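How does a parcel stay closed?

By Iida Tikkanen

When a present comes in the mail, you want to open it very fast. But before it came to your door, somebody had to close it very well. Today we learn how this is done.

Cardboard is made from paper, and paper is made from small pieces of wood called fibers. Look at the side of a cut box. Do you see the little waves between two flat sheets? The waves hold air, and they make the wall stiff. A flat sheet bends easily, but a sheet with waves inside can carry much more.

A box has 2 kinds of flaps on the bottom, short ones and long ones. First you fold the short flaps, then the long flaps on top of them. The long flaps meet in the middle, and there is a thin line between them. We call this line the seam. The tape goes on the seam.

Packing tape is a long, thin plastic film with glue on one side. The glue is soft, so it goes into all the tiny hills and holes of the cardboard when you press on it. This is why you must rub the tape with your hand after you put it. If there is dust on the box, the glue holds the dust and lets go of the cardboard.

My neighbor Baltazar Maldonado worked for many years in the mail room of a shop called Fladby. In October, before the holidays, he closed 41 boxes in one morning. He taught me to let the tape go a little over the edge and down the side of the box, almost 3 inches. The corner is the place where a parcel opens first.

It is good to keep one hand flat on the top, so that the box does not slide and the flaps stay down.

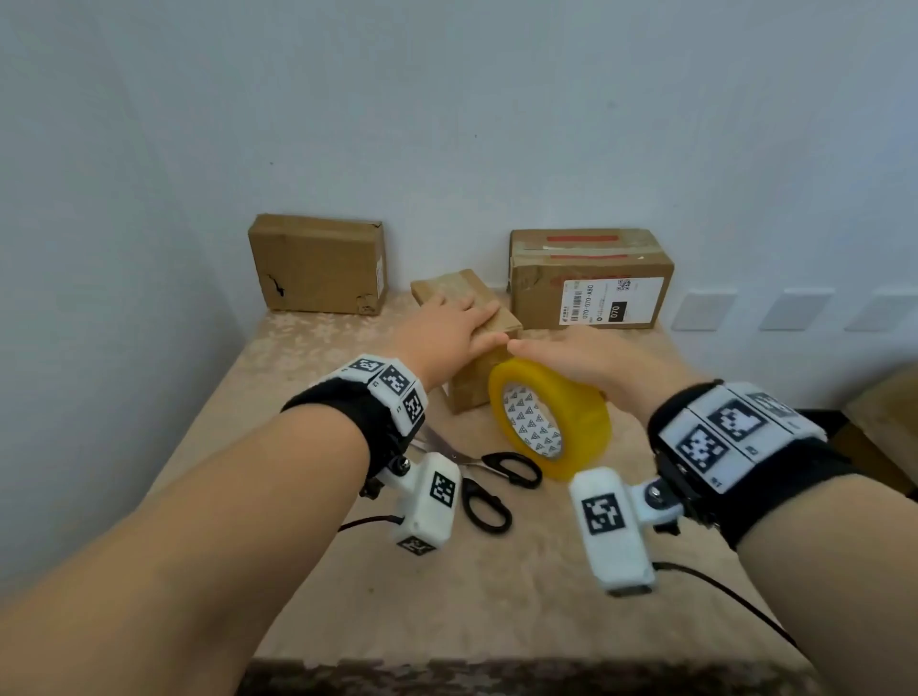 Why do we put crumpled paper inside a parcel?

The paper fills the empty space, so the thing inside cannot move and hit the walls. When the parcel falls, the paper is squeezed first, and the thing inside feels a smaller bump.

Now try it at home. Find an old box and put one apple in it with a lot of paper. Close the seam, rub the tape, and shake the box slowly. Can you hear the apple? Then you need more paper.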